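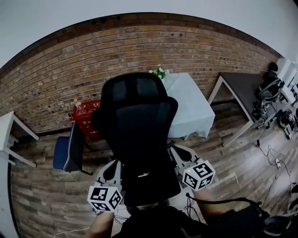 One resident wrote in to ask why the Abernathy Lane footpath is still shut when the parish said it would be open by April, and could we please stop saying "shortly". Letter read out in full. Fair point, agreed.

Duvamcombe Parish Council, minutes, November 4, 2020
Present: 8 members. Apologies: two. Last minutes agreed, one spelling put right (Solow Brook, not Sollow).

1. Footpath. County still waiting on the landowner. Fence down in two places, mud bad by the stile. Clerk to chase again and reply to the letter this week. No date to be given untill we have one in writing.

2. Solow Brook. Ditch blocked at the culvert end. Quote from Caltetia for clearing, £900, one day's work. Second quote asked for, none came. Agreed to go ahead, all in favour.

3. Allotments. 17 on the waiting list. Plot by the gate not worked all summer, letter to go to holder. Water off over winter as usual. Talk of splitting the bigger plots, up to 8 could be halved. Some for, some not. Put off to next time.

4. Bus shelter. Roof leaks over the bench. Patch for now, proper job in spring budget.

5. Grit bins. Top one empty. Order more, and ask for a lid taht shuts.

6. AOB. Dog mess by the playing field again. New sign? Old one still in the shed, try that first. Noticeboard key missing.

Closed 8.50pm. Next meeting to be confirmed.

Contact the clerk | © Duvamcombe Parish Council | Back to top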